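Mariann Simon
06/09/2019

1/ I moved to Andberg in March and I promised some friends to write how it is to learn a small language as an adult. So, a few notes. I am a beginner, please be patient with me.

2/ My course is the evening one at Akcombe. It costs 299 for the spring, books not included. The teacher is Ragnheiður Lund and she speaks only the new language from the first minute. I understood my own name and the word for coffee.

3/ First lesson for me: do not start with grammar tables. I spent two weeks on the cases and still could not buy bread. Then I learned 40 whole sentences by heart, and the bakery became possible.

4/ I keep a list in a paper notebook. Yesterday it had 1,289 words. Many of them I can read but I cannot say – the mouth is slower than the eyes.

5/ Words for things in the house go in fastest. Cup, table, tape, paper. I say them aloud when I see them, also on the bus, also when people look.
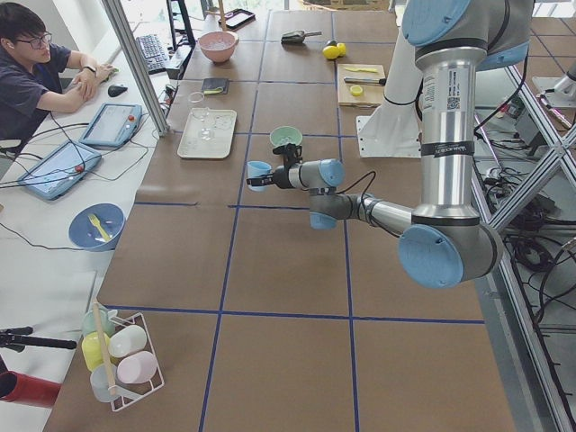 6/ What did not work for me

Films with subtitles. I read the subtitles and hear nothing. Radio is better, especially the weather, where they repeat the same 80 words every hour.

7/ What works better than I expected

Old people. My neighbor Kári Lauritsen never changes to English. He says the sentence again, slower, and then he waits. We talk mostly about his tomatoes.

8/ Question for those who are further than me: when do you stop translating in your head? Frida Bach from my class says it happens after one year. I would like to hear other numbers.

9/ Also, if somebody has the old Eskildsen dictionary and does not need it, please write to me. I can pick it up in Andberg any evening except when I have class.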